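Thread on what we learned this month about teaching a policy to pick up jewelry. Short version: the cloth underneath matters more than we thought. 1/13

Background. Our group collects demos with hand-held grippers in people's homes. Someone does the chore with the grippers in hand, the wrist cameras record it, and we train on that. No robot in the house. 2/13

The dataset is called Peltstead. It has 2139 demos of sorting and putting away small things: chains, bangles, hair clips, earrings, keys. 3/13

Our first policy was trained on the tabletop part only. Plain surfaces, good light, objects spaced apart. On the arm in the lab it did fine with those and badly with almost everything else. 4/13

The worst case was a thin chain on a patterned bedspread. The fingers would close on a printed flower or a fold in the cloth and lift that. Omid Ansari went through the failed runs by hand and sorted them by what the fingers closed on. Cloth came out on top by a wide margin. 5/13

So Roya Shojaei changed the collection rules. Old rule: clear the area, lay the items out, start recording. New rule: leave the room the way it is, and put the items down on whatever soft surface is already there. Piles of laundry stay. Open boxes stay. 6/13

We also stopped asking people to untangle things first. If two pieces overlap, they stay overlapped, and the person has to decide which one to take. 7/13

The second change was in labeling. Umesh Rastogi added a tag for the moment the fingertips first touch the surface under the object. With thin things you nearly always touch the cloth before you get the metal. The old policy treated that touch as a mistake and backed off. 8/13

Result: on patterned cloth, the retrained policy gets a clean pick in roughly 70 percent of trials. Clean means the item comes up and the cloth doesn't come with it. Each trial allows 2 attempts. 9/13

What still doesn't work: chains lying partly under a bangle. It tends to take both. If you only care about clearing the surface, fine. If you're sorting into separate boxes, it counts as a failure, and we scored it that way. 10/13

Also not solved: reflections. Shiny metal next to white dots in a print confuses the depth estimate. Garba Uzor is trying a version that skips depth for the last bit of the approach and uses the two fingertips as the reference. Too early to give numbers. 11/13

To the people asking about other fabrics: we have very little on knits and nothing on fur or long pile. Kamran Shahbazi is planning the next round of homes now. Write-up and the labeling guide go online Fri 5 September, data a bit after that. 12/13

Last one, so you can see what the new collection rule looks like from the gripper side. 13/13
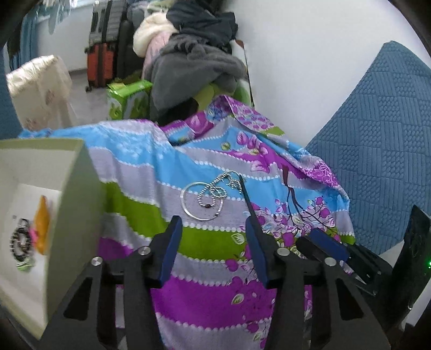 Wrist view from Peltstead: bangle and beaded chain on a floral print, gripper open.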